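Filed under: Minutes, Shared Rooms & Linen
Posted April 16, 2026 by the house secretary
7 comments | 32 shares

Kutberg House – residents' meeting, knitwear sorting and the back bedroom

Minutes of the previous meeting were read. One correction: the drying racks were lent, not given. Approved with that change.

1. Sorting so far

The secretary reported that the winter knits are being laid out on the bed, on top of the checkered plastic sheet, and folded from there. The meeting was told this is faster than using the hall table. No times had been kept, so the claim is recorded as a claim.

It was asked why the sheet is needed. The answer was that it keeps lint off the bedding. Several residents doubted this, as knits slide on plastic and a sweater that slides gets folded crooked. It was also said that the sheet never goes back in its drawer flat.

The beige ribbed piece with the wavy brown stripes was discussed at more length than planned. One view was that ribbing should be folded along the ribs, the other that it makes no difference once the thing is in a box. The fuzzy teal one is thick and will need a box with some depth. No decision on either.

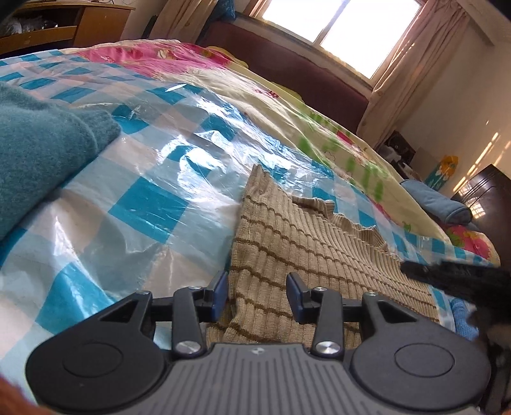 Urbańczyk objected that folding was the wrong subject altogether, and said that last year's boxes came back from the attic with moth holes in clothes that had been folded beautifully.

The point was accepted. Whether cedar blocks do anything was left open – two residents swear by them, and one of those two had the holes.

2. Storage bags

The Ullport bags were quoted at 400 for the full set. The Cidell shelving, including delivery, came to 1,595. The meeting did not see how shelving would help with moths and asked for the reason in writing. Bags to be priced again in a smaller quantity.

3. Labels

Proposed: every box to carry a list of contents. Agreed, though the same was agreed last spring and most of the lids are still blank.

4. Other business

The bedroom window sticks. Carried over.

Next meeting in May, after the boxes have gone up, if they have.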